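Kennel block inspection checklist, with comments
Site: Uslow
Inspected by: Volodymyr Vakulenko
Month: July

Entries are marked Pass, Action or Not checked. Comments are given only where the entry needs one. Items carried over from the previous sheet keep their old numbering, so the sequence has gaps.

1. Perimeter and gates

1.1 Outer gate self-closes from fully open. Pass.
1.2 Outer gate self-closes from half open. Action. Stops short of the latch by a finger's width. The closer needs adjusting, not replacing.
1.3 Double-gate rule displayed on both sides. Pass.
1.5 Mesh free of cut ends to a height of two metres. Action. Three ends near the drain corner of the exercise run, at muzzle height for a medium dog. Taped on the spot; to be clipped and filed.
1.6 No digging under the fence line. Pass. Old scrape by the water butt has been filled and has held.
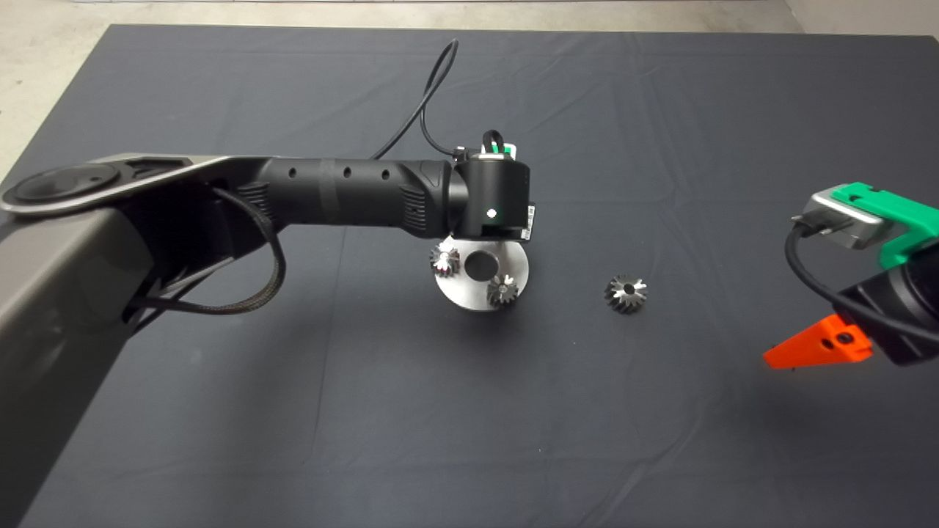 2. Individual kennels

2.1 Bolts slide freely with one hand. Pass, except kennel 9, which is stiff. Dry lubricant only; oil collects hair.
2.2 Floor drains clear. Pass.
2.3 Floor coating intact. Action. Brultedura coating is lifting along the front edge of kennels 4 and 5. Both can stay in use for short stays, but a dog that chews or scratches at floors should be placed elsewhere until the edge is cut back and resealed.
2.4 Raised beds stable, no exposed screws. Pass.
2.6 Guillotine hatches hold in the raised position. Action. Kennel 11 hatch slips when the cord is knocked. Hatch pinned shut and a notice tied to the cord. Do not use until the cleat has been changed.
2.7 Kennel cards match the dog in the kennel. Pass. Two cards lacked a feeding note, corrected during the visit.

3. Heating, air and water

3.1 Thermometer readable from the corridor. Pass.
3.2 Extractor fans running in all bays. Pass. The fan in the isolation bay is louder than before – bearing to be looked at when the filter is next changed.
3.3 Heat lamps fitted with guards and chain-hung. Pass.
3.4 Water bowls fixed or weighted. Pass.
3.5 Reserve water tank, 1,000 litres, lid locked. Action. Lid present, padlock missing. The tank is not for drinking water, and the label saying so has faded. Replace both.

4. Cleaning and chemicals

4.1 Disinfectant stored below shoulder height in a locked cupboard. Pass.
4.2 Dilution chart posted at the mixing point. Action. The chart on the wall is for the old concentrate. The Clavum concentrate is mixed at a different strength, and staff on the early shift were working from memory. Old chart removed.
4.3 Colour-coded mops kept to their own areas. Pass.
4.5 Dogs moved out before wet cleaning and not returned until floors are dry. Not checked. Cleaning had finished before the inspection began. 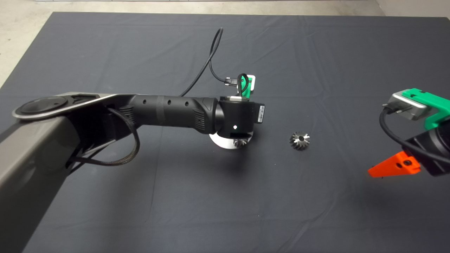
Can a dog go into a kennel where one entry is marked Action?
It depends on the entry: a floor, bed or bolt fault can be worked around if the comment allows it, but a fault on a hatch, gate or heat lamp takes that kennel out of use until it has been signed off.

5. Handling equipment

5.1 Slip leads free of fraying at the stop. Action. Four withdrawn and cut up so that they do not drift back on to the hooks.
5.2 Muzzles in all sizes, cleaned and paired with straps. Pass. Stock of the smallest size is low.
5.3 Catch pole locks and releases. Pass.
5.4 Scales level and reading zero. Pass.
5.5 Transport crates, door pins present. Pass. Crates from the Brzozowska order have a longer pin which must be turned down after insertion. Two were found in the upright position.

6. Fire and evacuation

6.1 Extinguishers in date. Pass.
6.2 Lead on a hook at every kennel door. Action. Missing at kennels 3, 8 and 12.
6.3 Corridor clear for its full width. Action. Bagged bedding stacked outside the laundry – moved during the visit. It was there last time as well.
6.4 Evacuation drill held since the last inspection. Pass. Time to clear the block was roughly 416 seconds with two handlers. Most of the delay was at the half-latched outer gate, see 1.2.
6.5 Assembly paddock gate key in the key safe. Pass.

Outstanding work to be entered in the premises log under the item numbers used above. Kennel 11 remains closed. Items 1.2 and 3.5 to be rechecked first.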